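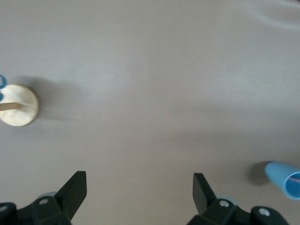 Round wooden disk on a pale tabletop.

Vodlow semi-final: how can the top-scoring singer be eliminated?

Kourosh Mousavi
12/2/21

Trying to reconcile the published numbers from the celebrity semi-final of Vodlow. There were 5 acts left. The singer I follow had the highest judges' total of the night, 80, and still went home. The results page on Plodus lists 1,412 app votes for her and 2,028 for the act placed directly above her. I don't see how a gap that small cancels out first place with the judges. Are raw votes added to the scores, or is there a conversion step? I have checked the programme's help pages and they only say "combined result".

Brândușa Cârstea

There is a conversion step. Both columns are turned into rank points before they are combined. With five acts, first place with the judges is worth five points and last is worth one. The viewer vote is ranked the same way. The size of the gap is discarded in both columns, so a lead of one vote counts the same as a lead of thousands.

If she was first with the judges and last with viewers, she had six points. An act placed third in both also has six. A tie is resolved in favour of the higher viewer rank, which would put her below that act. Check the other three rows the same way – you need all of them, as a single pair won't give you the order.

The Plodus figure covers votes cast in the app. Phone votes go into the ranking as well but are not itemized there.

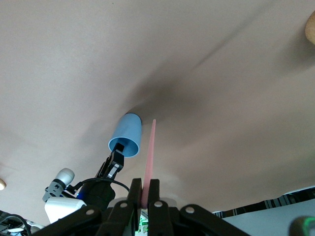

Light blue plastic cup.

Traian Nistor

same thing happened in november with the comedian. judges scores hardly matter imo, stopped watching after that

Paraschiva Avram

Agree with Brândușa on the rank points. One correction: the viewer-rank tiebreak applies up to and including the semi-final. In the final the judges' scores are dropped and the viewer vote decides on its own, so don't reuse the same spreadsheet next week.

Also note that app votes are limited per account, and anything cast after lines close is rejected even if the confirmation screen appears. The terms are at the bottom of the voting page, under "Eligibility".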